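Tirthorpe toy library asks for fewer donations, and better ones

The Tirthorpe Toy Library has changed its rules on soft toys, and would like the public to read them before the next collection on Sunday.

Soft toys are the thing people most want to give away and the thing borrowers least often take home. Of the 506 items handed in at the Prastden branch since the spring, almost 100 were plush animals. Only 19 have been borrowed more than once. The library does not accept that every child needs another bear, and it doubts that donors believe it either.

From July, each household may give no more than 4 soft toys a visit. Long-haired plush will be looked over with particular care, paws and seams included, as deep fur hides dirt and loose stitching. Ribbons, scarves and bows must be firmly sewn on. Toy tea sets and plates are welcome if they are not chipped.

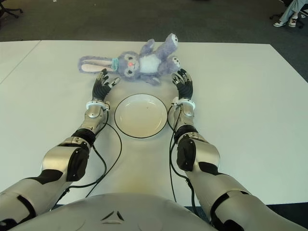
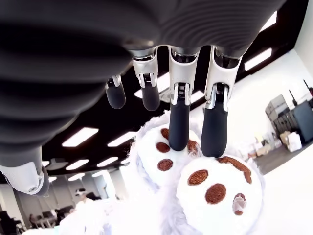

The library has also dropped the word "pre-loved" from its leaflets. It was meant kindly, but staff found it was being used to cover a good deal of plain wear. Toys will now be marked "good" or "fair", and anything below that will be turned down at the door.

A suggestion that unwanted plush be sent on to the Hamdan Road charity shop has been looked at and set aside. The shop has a full stockroom of its own, and moving a pile from one building to another does not make it smaller.

Wooden puzzles, board games with all their pieces and building bricks are still wanted at both the Prastden and Gada Street branches. Please bring them clean and in a closed bag.

Enquiries: at the desk of either branch, during opening hours.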